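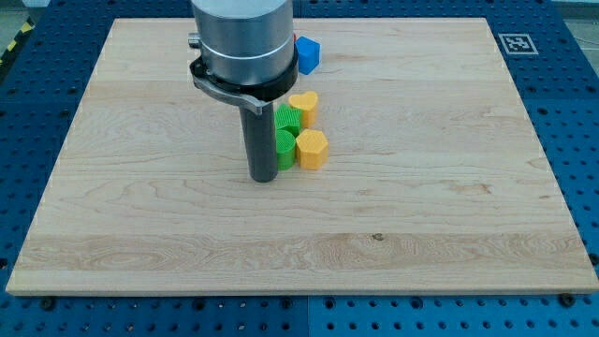
4. Results and Discussion

4.1 Hand cream use after washing

The clearest finding of the whole study came from the simplest question we asked: when does the cream go on? People who put it on within a minute or two of drying their hands kept far more moisture in the outer skin than people who waited until bedtime, even when both groups used the same amount in a day. We were delighted by how steady this pattern was. It held at both sites, Larkville and Undstead, and it held for the plain fragrance-free cream as well as for the thicker ointment.

In all, 60 adults finished the January round, and they logged 2869 hand washes between them. Figure 2 shows the moisture readings by group. The "right after washing" group gained 39 percent over their own starting values by the last visit. The bedtime group also improved, but most of that gain had faded by the middle of the next day - a drop we had expected to be smaller.

Figure 2. Skin moisture on the back of the hand, by time of application, as percent change from the first visit. Bars show group means for Larkville and Undstead together.

4.2 What people liked, and what they kept doing

A cream only helps if it gets used, so we were eager to see the diaries. The ointment scored well on comfort at night and badly at almost every other hour. People wrote about slippery door handles, smudged phone screens and greasy marks on paper. One wrote, "I love it until I have to touch something." The lighter cream soaked in fast and was the one people carried in a bag or left beside the sink. Its users skipped fewer applications, and the gap between the two products grew wider with each week of the study.

Cold weather seems to have worked in our favor here. Hands were sore to begin with, and a small change was easy to feel. We would love to know whether the same habits survive a warm spring, when dryness is less of a bother and a tube by the sink is easier to forget.

4.3 Soap and water temperature

We did not set out to compare soaps, but the diaries asked for the type used, and the answers turned out to be a real treat to work with. Those who washed mainly with bar soap started the study with lower moisture readings than those who used a mild liquid cleanser. Both groups improved with cream. Hot water was linked with more tightness and stinging in the diary scores, whatever the soap. These are side results from self-reported notes, and they need a proper trial of their own.

4.4 Comparison with earlier work

Our numbers fit well with the Nustden survey, which also found that timing mattered more than the amount applied. The Chauhan project reported a weaker effect, but its readings were taken only 8 days after the start, and in our data the groups had barely begun to separate at that point. Longer follow-up is the obvious next step, and an exciting one! We also plan to read the palm and the fingertips, where the skin is much thicker and where our present method gave scattered values that we chose to leave out of Figure 2.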